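3.2 Cooking trials and portion handling

The dumplings used in all trials were made from a single dough formula of potato, wheat flour, egg yolk and salt. The potatoes were steamed in their skins, peeled while warm and passed through a fine ricer onto a steel bench. Flour was folded in by hand until the dough held its shape when rolled. Each batch was cut into pieces of equal length and left uncovered on a floured cloth before cooking. Two potato varieties were compared, sold under the trade names Skevine and Vultar. The first is grown for boiling and the second for baking.

Pieces were cooked by one of two methods. In the boiled treatment, 500 g of dumplings were lowered into salted water at a full boil and lifted out with a slotted spoon 2 minutes after the first piece rose to the surface. In the skillet treatment, the same weight was placed directly in hot oil, without boiling, and turned once the underside had browned. No sauce was added to either treatment, so that differences in surface texture would remain clear to the tasting panel.

The test kitchen was kept cool and well aired throughout the work, as dough made from warm potato picks up moisture quickly and becomes hard to cut. Trays, cloths and room fittings were checked before the first batch of each session. Batches that stuck to the cloth were discarded and made again from fresh potato.
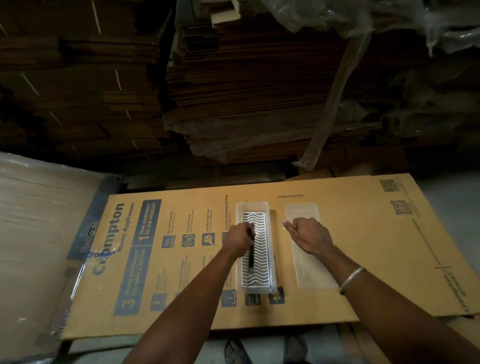 Figure 4. Marking a honeycomb-patterned cooling pad frame held in a clear plastic tray. A second tray, empty, is at right.

Tasting was carried out by a panel of 18 adults, all of whom had eaten potato dumplings at home within the past year. Samples were served on plain white plates under three-digit codes, and the serving order was changed for each panelist. Panelists scored firmness, stickiness, potato flavor and overall liking on a nine-point scale. Water was provided between samples. The full design produced 96 plates per session, and each session was repeated once in September with potatoes from the same store lot.

Skillet-cooked pieces made with Vultar received the highest scores for firmness and overall liking. Boiled pieces made with Skevine were judged the stickiest, and several panelists noted a gummy center. Potato flavor did not differ clearly between the two varieties under either method. These results agree with the earlier kitchen survey by Başaran, in which home cooks preferred a drier potato for dumplings that were to be browned in a pan.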